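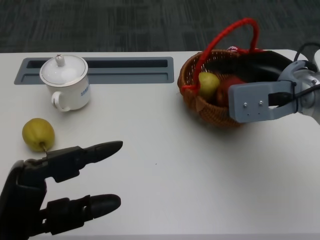

White lidded mug in front of the cable tray.

Storing Campaign Yard Signs Between Elections
Posted Monday, December 24, 2018

Corrugated plastic signs survive several election cycles if they go into storage clean and flat. The notes below come from one county race, which ended with 266 signs and 206 usable wire stakes in a one-car garage.

Sorting
Separate signs by office before anything else. Signs that name only the candidate can be used again. Signs with a year or a ballot measure number cannot, but the blank side takes paint and works as a directional sign for a polling place parking lot. Check local rules on distance from the door first.

Pull the stakes. Twist the sign a quarter turn while drawing the wire out, or the flutes will split. A split flute can be closed with clear packing tape on both faces. Two split flutes side by side will not hold a stake in wind.

Cleaning
Use cool water and dish soap with a soft sponge. Solvents lift the ink, and so do the scrubbing sides of most sponges. Stand the signs with the flutes vertical overnight so that trapped water drains. A sign put away with water in the flutes grows a green line of algae that shows through white plastic.

Stacking
Bundle in lots of 12, faces together, with a sheet of newsprint between faces. Tie with cotton string. Rubber bands bite into the edges and go brittle by August. Store flat, off the concrete. Leaning stacks take a bow that does not come out. A Hireck shelf unit at the deepest setting holds standard 18 by 24 inch signs with the long side facing out.
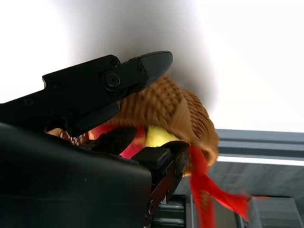

Wire stakes need more attention than the signs. Wipe each leg with an oily rag, then sort out the bent ones. A leg can be straightened in a bench vise with two scraps of hardwood as jaw liners – bare jaws nick the zinc, and rust starts at the nick. Before closing up the tool bench, go over the fasteners on pliers, stake pullers and clamps. A pivot screw with a recessed head, set in a raised round boss like the one in the photo, should be turned with a bit that fills the recess completely. Small screws near the pivot, such as the two above it there, call for their own smaller bit. A loose pivot on a stake puller lets the jaws cross, and crossed jaws kink the wire.

Labeling
Write the office, the district and the count on a card and tape it to the end of the bundle that faces out. District lines move, so include the street boundaries. Paint marker on bare plastic stays legible; ballpoint on masking tape fades.

Large signs
Four-by-eight panels on lumber frames should be unscrewed, with the screws bagged and stapled to one post. Mark each post and its matching corner with the same letter. Posts with soft ends can be trimmed six inches and used again at the same height if the next hole is dug shallower, though not on an exposed corner lot.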